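Posted in: Talks and slides / Manipulation
September, by the Skivulside table-top group
14 shares | 3 comments

Speaker notes: sorting dishes by size from demonstration

Slot is 24 minutes with questions. Leave the title slide up while people sit down. Mention that the slides will be on the workshop page by the evening.

Slide 1. The problem

Start with the task. A table has a mix of plastic bowls and cups on it, put down in no order. The arm has to end up with bowls in bowls and cups in cups, larger ones underneath. A child of four can do this. Our arm could not do it last year, and I want to spend most of the talk on why.

The usual answer is to find each object, work out its pose, look up a grasp and go. That works well when the objects are apart. It goes wrong when they touch, because a bowl that rests on something else has a pose that is not in the table of poses. Most of our failures at the start came from that one case.

Slide 2. What we changed

We stopped asking for a full pose. The method, which we call Flosetti, only looks for a piece of rim that the fingers can get either side of. One finger goes inside the bowl, one stays outside, and the hand closes. It does not matter to the grasp what the bowl is standing on, so long as the rim can be reached and the inside finger has room. 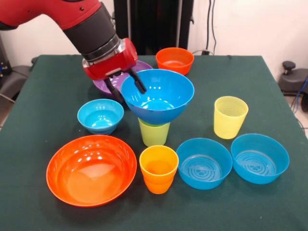
The rim finder gives a list of short curved segments, each with a direction and a score. We throw away any segment where the outside finger would hit a neighbour. Of what is left, we take the best score and send the arm there. If the list is empty, the arm pushes the nearest object a short way and looks again.

Say here that the push is the weakest part. People will ask. It is a fixed distance and a fixed speed, and it has no idea what it might knock over.

Slide 3. The data

We collected 2,750 attempts by driving the arm by hand. After checking, 2,071 were kept. The rest were dropped for dull reasons: a recording that stopped early, two camera clocks that did not agree, an operator who changed their mind half way through a move. We kept the failed grasps if the recording itself was good. The policy needs to see those.

The dishes are cheap picnic ware. They are shiny, so the depth camera gets poor readings on the inside of the bowls. We tried a matt spray on an early set and the numbers improved, but then the system was no use on a normal bowl, so we went back to leaving them as bought.

(Pause for water. Check the clock. Should be at the half way point.)

Slide 4. Two views

The model takes a side view and a view from above, each cut down to a small size. I should be clear about which one does what, as the reviewers mixed this up. The side view tells it how high things are. The top view tells it which rim belongs to which object. 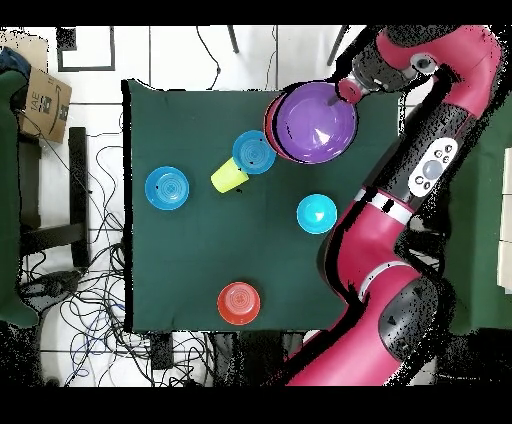
Colour turned out to matter more than we wanted. In the first version the model had learned that certain colours went together, and it would happily carry a bowl to the wrong partner if the colours were right. The top view is where this is easiest to check. With a purple bowl in the gripper and a red rim showing along one side underneath it, the model has to treat those as two rims at different heights, and the first version often merged them into one. We now shift the colours at random during training. It costs a little accuracy on the easy layouts and helps a lot on the rest.

Cups on their sides are still hard. The rim is there but it faces sideways, and the hand has to come in low. The Vullham baseline skips those altogether. We try them and mostly miss.

Slide 5. Results

Show the table, don't read it out. We ran 40 test layouts that were not in training. Point to the row for stacked starts, where the gap between our method and the pose method is widest. On spread-out layouts there is hardly any gap and I should say so before someone else does.

The Saengthong variant, with only the side view, is in the last row. It is faster but it loses track once three or more objects overlap.

Slide 6. What is next

A better push, one that picks its own direction. Softer fingers, as the present ones leave marks on thin rims. Metal and china after that, if we can get the force low enough.

If time is short, skip the backup slide on camera set-up and go to questions. Code link is on the final slide. Leave it up.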